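Subject: Re: [handheld-demos] folding results, relative vs. absolute actions 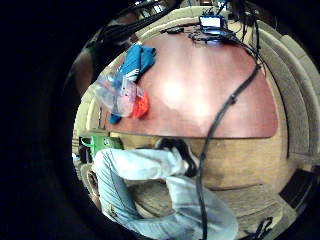 Collado wrote on Wednesday:
> Before I get excited I'd like to know how you split train and test. If
> the same shirts on the same table show up in both, a relative-action
> policy will look great for reasons that have little to do with relative
> actions. Also, what did you do about latency? We lost a month to that at
> our end, and the fix was two lines. And did you retrain the absolute
> baseline on the full set, or is that the old checkpoint?

Great questions, and I'm glad you asked the split one first, because we got it wrong the first time around!

The original split was by episode, shuffled. So yes, the same garment on the same table could land on both sides. We threw that out. The numbers I'm giving now are split by location, meaning a whole room goes to train or to test and never to both. Garments are also held out, except for plain white towels, where I can't swear that one towel differs from the next in any way a wide lens would notice.

Full set is 1,168 demonstrations, all collected with the hand-held gripper, no arm in the loop. Evaluation is 134 rollouts on the real arm in the Zollomstead lab, half of them per policy, with the starting poses matched as well as we could by overlaying the first camera view on a saved one. And the absolute baseline is retrained from scratch on the same data with the same number of steps. The old checkpoint isn't in any of this.

What we see is that the relative policy wins, and by more than I expected. I'll post the full table once we've double-checked the scoring, so please don't quote me on a margin yet. The part that really made my week is where it wins. On cloth that starts flat and near the middle of the table the two policies are close to even. When the cloth starts crumpled, or hangs toward an edge, or has something lying partly on top of it, the absolute one tends to reach for a spot where cloth usually is, and the relative one goes to where the cloth is now. I watched the rollouts side by side for a whole afternoon and kept calling people over.

My guess at why: with a hand-held device, the absolute frame comes from SLAM, and the map origin is wherever the person happened to start. We align the maps per room with a tag, but the alignment is never perfect, and small tables with rounded edges and shiny tops are hard on it. Glare moves when you move, so features on the tabletop come and go. Relative actions only need the tracking to hold up over the length of one action chunk, and over that span the drift is tiny. I'd love to hear if someone has a case where this explanation fails.

On latency, I think we hit the same bug you did, Collado. We measure camera delay and gripper delay separately and shift the observations to line up before training. At run time we drop the first few actions of each chunk, the ones that are already in the past by the time the network is done. Without that, the arm pauses and jerks at every chunk boundary, and thin cloth slides right out of the fingers. If your two-line fix was something else, please send it!

Some things that didn't help, in case it saves somebody an afternoon:

- Masking out everything beyond the table edge. We thought legs, shoes, cables and furniture in the fisheye view would confuse the policy in new rooms. Masked and unmasked came out the same within noise, and masking made the edge grasps a little worse. I suspect the far surroundings give it a useful cue about which way the gripper is turned.

- Longer history. We went from 2 frames up to 9 and it got worse the whole way. It started copying its own past motion and would happily keep folding air after a missed grasp.

- Cleaning up the rooms before collecting. The tidy subset trains a policy that's fine in tidy rooms and falls apart elsewhere. We now ask people to leave the table the way they find it, plastic bags and all.

What's still bad: clear plastic touching cloth. The policy will grab both layers together, lift, and carry on as if nothing happened. Kollon has a contact-sensing fingertip that might tell the two apart by feel, and I've been trying to get a pair on loan. If anyone here has tried it on thin fabric, even informally, I'm all ears. The Voltico battery pack on our hand-held unit is also heavier than I'd like, and you can see it in the data. Wrist motion gets slower toward the end of a session. I haven't worked out whether to rescale for that or leave it alone.

Code cleanup should be done sometime in November, and the location split files will go up before that so you can check them yourselves. Per-room results can go out sooner if people want them, just reply here.

6 replies in thread
Share (3)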